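Home Threads Following Topics Saved Log in

Posted Thursday, 7:40 pm, by norau_rowhouse

I've been getting my paper files down to one drawer this fall and a few people asked how I'm doing it. Long thread. It's mostly about what to keep and what to toss.

Background. I had two four-drawer cabinets, a plastic tub in the closet, and a shopping bag of mail from the last move that I never opened. I bought my house in Norau with the cabinets already full. The movers charged by weight and I paid to move gas bills from an apartment I left years earlier.

I started with the shopping bag. It was the smallest and I figured nothing in it could matter much if I'd gone this long without it. I was wrong about one thing. There was a refund check from the old water district for $89, long expired. I called and they reissued it. Took one phone call and a form.

So first rule, open every envelope. Don't toss sealed mail on the strength of the return address. The check was in a plain envelope that looked like a rate notice.

Second rule, sort before you read. I made four piles: house, taxes, medical, everything else. I didn't read anything past the letterhead on the first pass. When I read as I went, I got through one folder an evening. When I only sorted, I got through a whole drawer.

The "everything else" pile was the biggest by far. Instruction booklets, warranty cards for things I no longer own, class handouts, three copies of the same car insurance policy, a bus schedule.

Manuals. I kept the furnace manual and the water heater manual because the techs write service dates inside the cover. Every other manual went. You can find nearly all of them online by model number. Write the model number down before you toss the booklet. I didn't do this for the dishwasher and had to lie on the kitchen floor with a flashlight to get it.

Taxes. I'm not an accountant and the rules depend on where you live and what you file, so look them up. What I do is keep the returns themselves for good and keep the backup for seven years. The returns are thin. It's the backup that fills a drawer.

Pay stubs. I had every one going back to my first job at Wollier. I checked the year's last stub against the W-2 and let the rest go. I did first check that my earnings record was right for each of those years. One year was missing a summer job and the stubs were the only proof I had. Do that check before you shred.

House. Keep the deed, the closing packet, the survey, the title policy, and receipts for any real improvement. I mean a roof, windows, a furnace. Paint and lightbulbs don't count. I found the roof receipt folded inside a catalog.

Medical. Harder. I kept vaccination records, anything about surgery, and test results somebody might want to compare with later. I tossed explanation-of-benefits pages once the bill was settled and over a year old. If there's a dispute, keep the whole string of letters together with a clip, newest on top.
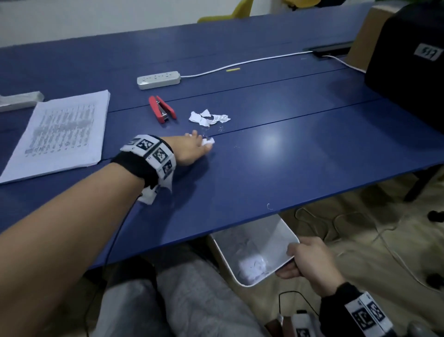 Bank statements were the easiest. My credit union has seven years of them as downloads. I saved each year to one folder and shredded the paper. Check how far back yours goes before you do this. My old bank only goes back two, and they want $25 for each older statement.

On shredding. I don't shred everything. If it has an account number, a Social Security number, a signature or a birth date, it gets shredded. A flyer with my name and address on it goes in regular recycling. My address is on the front of my house.

My home shredder takes six sheets and quits when it gets hot. I burned two evenings feeding it and waiting for it to cool down. Then I took the rest to the drop-off at the copy shop on Piras Street. They weigh it and lock it in a bin. It cost less than a new shredder would have.

Check whether your town recycles shredded paper before you put it out. Mine takes it only in a stapled paper bag. Loose strips jam the sorting line, or so the city's page says.

Scanning. I went overboard at first and scanned 400 pages in two weekends. I've looked at four of them since. If I did it over, I'd scan only things I'd need in a hurry or would hate to lose in a fire. ID, insurance, title, immunizations, the will.

Name the files with the year first, then who it's from, then what it is. "2019 county property tax bill." Skip clever folder trees. Search works fine if the names are plain.

Back the scans up in two places. I have one copy on a drive in the desk and one at my sister's house. She has hers at mine.

The drawer itself. I use plain hanging folders, tabs on the left, alphabetical. I tried color coding years ago and could never remember what green was. There are 14 folders now. If a folder gets too fat to close, I go through it that week.

I bought a fireproof box from Skosavham for the originals. It's heavy and the key sticks a little. Note that fireproof doesn't mean waterproof, so everything inside is in zip bags. Passports, birth certificate, car title, the deed, the will. The spare key is not in the house.

Letters and cards I did last, and separately. Don't mix these in with bills. You'll slow down to nothing. I kept the ones with something written in them and let go of the ones with only a signature. That cut two shoeboxes to half of one.

Kids' schoolwork, people asked. I don't have kids, so no advice. A neighbor keeps one flat portfolio per school year and lets the child pick what goes in. Seems sensible.

How I keep it from coming back. Mail gets opened standing up, by the recycling bin. Envelopes and inserts go right then. What's left goes in a single tray. The tray gets emptied Sunday night. If I'm away, it waits, and then takes maybe twenty minutes.

I also went paperless on everything except property tax and the mortgage. Those two I like to have on paper. With the others, I had to turn on email notices one company at a time, and two of them kept mailing me anyway until I called.

Credit card offers you can opt out of by mail or online. It took a couple of months before I noticed a difference. Catalogs you have to do one by one. I still get one for boat parts. I've never had a boat.

Selling the cabinets. I listed the pair for $200 and got no replies for three weeks. Dropped the price by half and they were gone by lunch. Metal cabinets are hard to sell and harder to lift. Take the drawers out first and tape the rails.

What I regret tossing. One thing, the paint receipt for the front bedroom, which had the color mix printed on it. I've got a patch behind the door that I can't match. Tape those to the inside of the closet before you file anything.

Next up is photos. I've got the tub down from the closet and haven't taken the lid off. Will post when I do.

Comments (5)

tallgrass_m: The paint thing. We write the mix on the back of the light switch plate in each room. You'll never lose the switch plate.

dgw44: Seven years for tax backup is what I do too, but keep anything about buying stock until you've sold it and then seven more.

lemon.porch: How do you handle receipts for appliances still under warranty? Mine fade to blank in a year.

norau_rowhouse: @lemon.porch Photocopy them the day you get them, or take a phone picture. The thermal paper ones are useless by the second winter. I staple the copy to the manual if I kept the manual.

backstep_ok: Opened my own bag of old mail after reading this. No check, but I did find my spare car key.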